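The slow cooker has been oversold

By Fumiko Yagi

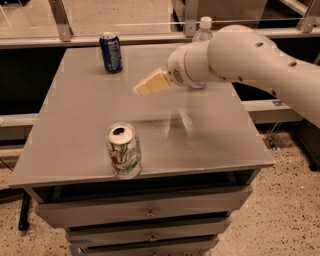 Two drinks cans and a plastic water bottle on a grey table.

I have owned a slow cooker for nine years and I use it most weeks from October to April. I am not against them. What I object to is the idea, repeated in nearly every recipe collection, that you can put anything in one and get a good dinner back.

My first was a small Kudo that my aunt passed on when she moved to Prindham. It had two settings and a chipped lid. I cooked everything in it for a whole winter, following a booklet that promised 249 recipes. I got through perhaps a third of them. The beef stew was good, the pulled pork was good, and the dried bean dishes were very good once I had learned to boil the kidney beans hard on the hob first. Nearly everything else would have been better cooked some other way.

Take chicken breast. It appears in more slow cooker recipes than any other meat, and it is the meat least suited to the job. There is hardly any fat in it and not much of the tough tissue that long cooking softens. After eight hours on low it comes apart in dry threads, and the sauce has to do all the work. The same breast takes 20 minutes in a hot oven. Thighs on the bone are cheaper in most shops and will stand a long afternoon in the pot without complaint, so I don't understand why the recipes keep asking for breast.

Pasta is worse. I have tried lasagne in the slow cooker three times, twice from the booklet and once from a neighbour's instructions, and each time the middle was paste and the edges had gone hard and brown. You still have to fry the mince. You still have to grate the cheese. The only step you save is putting the dish in the oven, and that was never the tiring part.

This brings me to the claim about saving time. A decent stew needs the meat browned and the onions softened before they go in. With the chopping, that is 30 minutes on a morning when most people are trying to leave the house. Recipes that say you can skip the browning are telling the truth in a narrow sense. You can skip it. The stew will be grey and taste of boiled onion.

I do my browning the night before and keep the meat in the fridge in a covered dish, well cooled, apart from the vegetables. In the morning I heat the stock until it is steaming, tip everything in and switch on. That takes 5 minutes. It is a sensible way to use the thing, but it is still two sessions of work, and I would like the books to say so.

The other trouble is water. Very little steam gets out, so a recipe moved over from the oven needs a good deal less liquid than it did before. Many printed recipes seem not to have been adjusted. When I cooked for the lunch club in Lerkach I was handed a sheet that asked for a litre of stock with a kilo of shin, and what came out was soup. We ladled off half of it, boiled it down in a saucepan and poured it back. People liked it, and I was asked for the recipe, which I gave with the litre crossed out.

So what is it good for? Shin, brisket, pork shoulder, lamb neck. Chickpeas and black beans. Porridge, if you have a timer and don't mind scrubbing. Stock from a chicken carcass, left overnight. Rice pudding is decent, though you don't get the skin, and in my house the skin is what people argue over.

That is a short list, and I think a book with only those things in it would be more use than the fat ones on my shelf. I'd want a page on cuts of meat, a page on liquid, and a plain warning about fish. I would buy that book. I'd also be glad if it left out the chocolate cake, which I made once, for a birthday, and had to serve with a spoon.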